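Dakex Court Partner - User Manual
Section 4: Setting up the ball machine for rally practice

Revised 21 June 2020. Text by Radymyr Dmytriv, checked on court by Bhavana Bangera.

Please read this section to the end before you switch on the machine for the first time. It is written for one player practicing alone. If you practice with a coach or a partner, read also Section 6, where the two-line program is explained.

4.1 Before you start

You need a full-size tennis court with the net at normal height, the machine, the remote control and the balls. The hopper of the Court Partner takes 60 balls. Do not fill it over the rim, the balls will press on each other and the feeder wheel will stop.

Use pressureless balls if you can. Normal match balls also work, but they lose pressure with time and then the length of the shot changes. Do not mix the two types in one hopper. With mixed balls, one will land near the baseline and the next one in the net, and many owners write to us because they think the machine has a fault.

Caution: Never use wet balls. A wet ball slips between the throwing wheels and leaves felt on them. If it begins to rain, switch off, close the lid and bring the machine inside.

4.2 Placing the machine

1. Roll the machine to the baseline opposite to yours and put it on the center mark. The front side, with the opening, must look at the net.
2. Press down the brake on both wheels. You will hear a click from each one.
3. Look at the small bubble level on the top cover. If the bubble is not in the circle, turn the rear foot until it is. On clay courts do this again after the first hopper, as the foot can sink a little.
4. Check that no bag, bottle or towel is lying in front of the opening.
5. Walk to your own side of the net and stand behind the baseline. Only then take the remote control in your hand.

Note: For volley practice the machine stays on the baseline and you come forward to the net. Do not move the machine closer. The lowest speed is still too fast for a short distance.

4.3 Switching on and pairing the remote

1. Turn the main switch on the rear panel to ON. The lamp becomes orange while the throwing wheels come up to speed.
2. Wait for the green lamp. This takes up to 20 seconds, and longer in cold weather. A machine that has stood the whole of February in a garage should first be one hour in a warm room.
3. Hold the PAIR button on the remote until the display shows the code 661. This is the same code for all machines of this model.
4. Press START one time. The first ball comes after a short pause, so that you have time to get ready.

If the display stays empty, change the battery in the remote. If it shows the code but the machine does not react, there is maybe another Court Partner on the next court. Switch off one of them, pair the first one, then pair the second.

4.4 Choosing speed, height and spin

Begin slow. We say this also to good players. A machine ball comes with no body movement before it, so you cannot read it in the way you read an opponent, and your timing will be late in the first minutes.

1. Set SPEED to 2.
2. Set HEIGHT to the middle position. The ball should pass well above the net and land between the service line and the baseline.
3. Leave SPIN on zero until you hit ten clean forehands and ten clean backhands.
4. Now raise SPIN one step. With topspin the ball drops earlier and jumps higher, so you will normally need to raise HEIGHT one step too.
5. Change only one setting at a time and hit some balls before you change the next.

Note: The speed numbers are not kilometers or miles per hour. They are only steps.

Caution: Do not look into the opening when the lamp is orange or green, even if no ball is coming. A ball that was stuck can be released without warning.

4.5 Side-to-side program

The side-to-side program trains your footwork. The machine turns its head left and right and sends one ball to each corner.

1. Press SWEEP. The head moves slowly to both ends and returns to the middle. Do not hold it with your hand.
2. Choose NARROW or WIDE. Narrow is the better choice for the first weeks.
3. Set the pause between the balls to the longest value.

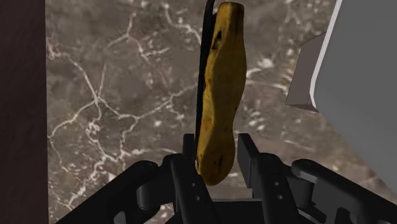

4. Press START. After each shot go back to the middle of the baseline with small side steps, and make a split step just before the next ball leaves the machine.
5. When the hopper is empty, press STOP and rest. Collect the balls only after the wheels stand still.

If you are not able to come back to the middle in time, the program is too wide for you at this moment - go back to narrow, or make the pause longer if it was shortened. Running late to every ball teaches bad habits in the legs.

4.6 If a ball gets stuck

1. Press STOP on the remote, then turn the main switch to OFF.
2. Wait until you hear no sound from the wheels.
3. Remove the balls from the hopper and take the stuck ball out by hand. Do not use a racket handle or a screwdriver.
4. Throw away the ball if it is flat or if the felt is loose.
5. Turn the feeder wheel once by hand. It should move freely.

If balls get stuck often, clean the feeder as shown in Section 8. Battery charging is described in Section 5.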